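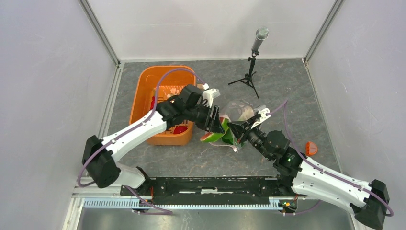 The second maintenance period for the two-arm cell at Neltside closed in December, and this entry records what was done, in what order, and which settings were changed. Earlier entries on this site dealt with the choice of arms and the construction of the enclosure. Readers who asked for the service routine will find it below in the form in which I keep it in my own binder.

The cell is listed in my records as Zitgate. At the start of the work it had logged 2,353 cycles of bag handling and 118 hours of powered time since the previous service. Neither total is high. The bag work is hard on the fingers all the same, as thin film requires a firm pinch at a very small contact area, and the fingertips pass close to the stone on nearly every cycle.

Mounting rail and bases

Work began with the power off and both arms lowered by hand to the rest position. The base joints share one black rail along the front of the enclosure, so any looseness on one side is felt on the other. Each rail bolt was backed off a quarter turn and tightened again with the torque driver. One bolt on the left base took more movement than I would have liked. It has been marked with a paint pen and will be checked monthly.

The cable channel in front of the rail was opened and vacuumed. Crumbs of tie material had collected at the bottom. The purple cables that run over each arm were then inspected from base to wrist. A cable of this kind needs enough slack to clear the elbow at full reach, and the loop must stay high enough that it does not catch on the basket. The left loop had been tied too short in the fall and was given up to 3 inches more.

Gripper fingers

The fingers were wiped with a lint-free cloth and plain water. Solvent is avoided, as it left an earlier pair tacky for several days. Light scratching on the faces is acceptable. A finger is replaced when a fingernail drawn along the inner edge catches on a nick, since a nick of that size will hold on to film when the jaw opens. Both pairs passed and were put back in service.
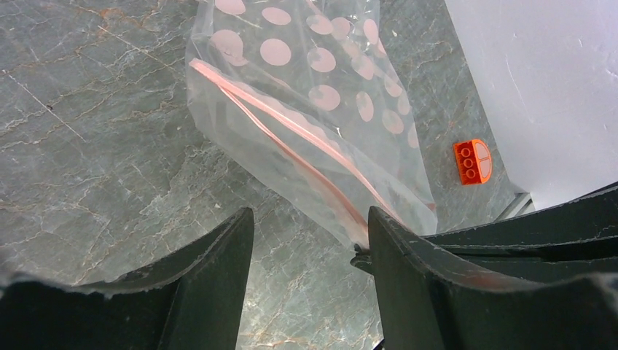

Pinch check on the zipper bag, with the narrow end of the bag at the right finger.

The pinch check is performed after every cleaning. The arm is jogged down to the marble, the jaw is closed on the end of the bag, and the bag is drawn slowly along the surface. If the film slips, the closing force is raised by one step and the check is repeated. The Clandar control software stores this value separately for each arm. Mine now stands at 42 on both sides, in the units the program uses - the two arms had drifted apart over the fall, and matching them made the handover between grippers noticeably steadier.

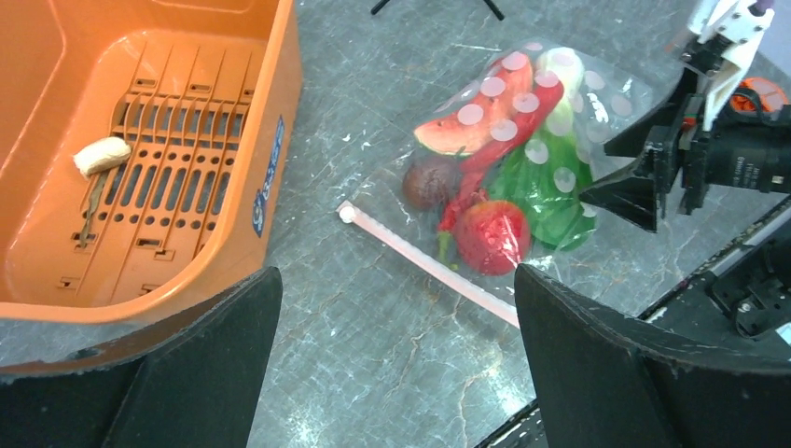 Wrist camera alignment is the step most often skipped, and it has caused more lost time at Neltside than any mechanical fault. The camera bracket can turn slightly on its screws after a hard contact with the basket. I align it by eye first, using a saved reference view. Both fingers should rise from the bottom edge, one on each side, with the veined surface visible between them, and the tip of the right finger should be easy to find where it meets the bag. With the other gripper reaching in from the upper right, the same view also serves to judge how much clearance remains between the two arms over the bag. Once the view is satisfactory, the screws are tightened alternately and the calibration routine is run from the beginning.

Return to service

The first run after service is carried out at reduced speed, with the door open and one hand near the stop button. The toy produce is used for this run, as it includes both long and round shapes. Round items are the better test of finger alignment. When the jaws are even slightly out of parallel, a round item tends to roll toward one finger as they close. 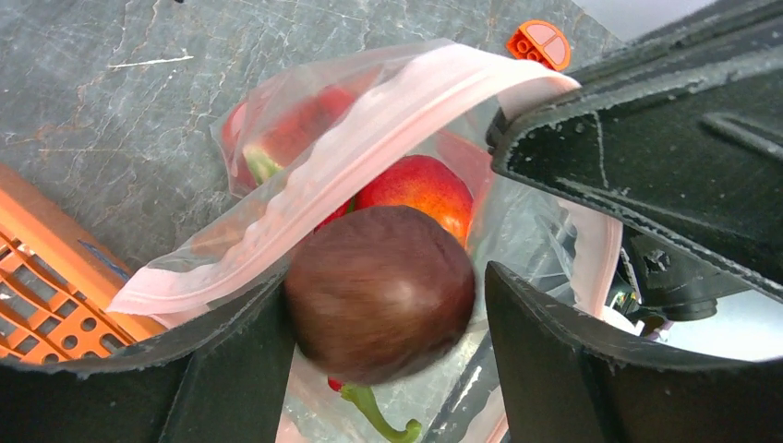 Round brown item between the fingers, with the zip-top bag and the red produce.

The finger bolts came from Doherty and are the same size as the originals, though the heads are a little shallower and call for a fresh driver bit. A spare set is kept in the drawer under the bench.

Two matters remain open. The rail bolt noted above will be watched, and the right elbow makes a faint click near the end of its travel that I have not yet traced. I will add the findings to this page after the next inspection.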